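Do we really need a paid weaning plan at six months?

Posted in Feeding & Weaning, 2023-07-14

Our daughter is nearly six months and my health visitor group chat has gone mad for the Brillik weaning plan. It's 28 days of menus, a different vegetable every day, and you pay up front. The sales page says 1,483 families have "transformed mealtimes" with it, but I can't find what any of them were transformed from. I've also been told I need the Brareo steamer to do it properly, and that looks to me like a small saucepan with a plug.

She sits up with a bit of help, grabs at my toast and still has most of her milk at night. Has anyone paid for one of these and thought it was worth it? And is there any sense in the "bitter veg first or they'll be fussy for life" business?

hazelhedge

Comments

tiredinthetower

We bought it in January for our son. It's a PDF. Day one is broccoli, day two is broccoli with something else, and by day nine he had a cold and wouldn't eat anything, so the whole timetable went out of the window. There is no page for colds. I emailed to ask and got a discount code for the toddler plan.

He eats fine now, but so does my sister's boy, who started on whatever was left in the pan. I wouldn't buy it again. As for bitter veg first, we did it faithfully and he still spits out courgette.

Your health visitor will go through the basics for free, including which foods to avoid before one and how to tell gagging from choking. Ask about that bit before anything else. I wish I'd done the first aid session before we started and not three weeks in.

lloyd_and_two

Don't bother with the steamer. Ordinary pan, lid on, cook it until it squashes between your fingers. I batch cook when the eldest is at nursery and freeze it in ice cube trays, then tip the cubes into bags with the date on. Bravent do a baby freezer pot set that costs four times as much, and the lids split. 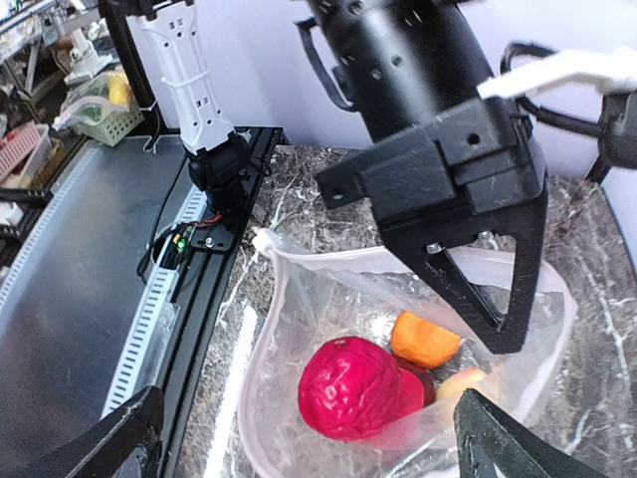
Photo: lloyd_and_two

One cube was plenty at the start, and most of that went down her front. If she turns her head away, stop and try again tomorrow. I'd be wary of anything that tells you how many spoonfuls a baby should want on a given day, because mine never wanted the same amount twice.

mrs_pomfret

i liked the plan!! gave me something to follow when i was too knackered to think. but i got it half price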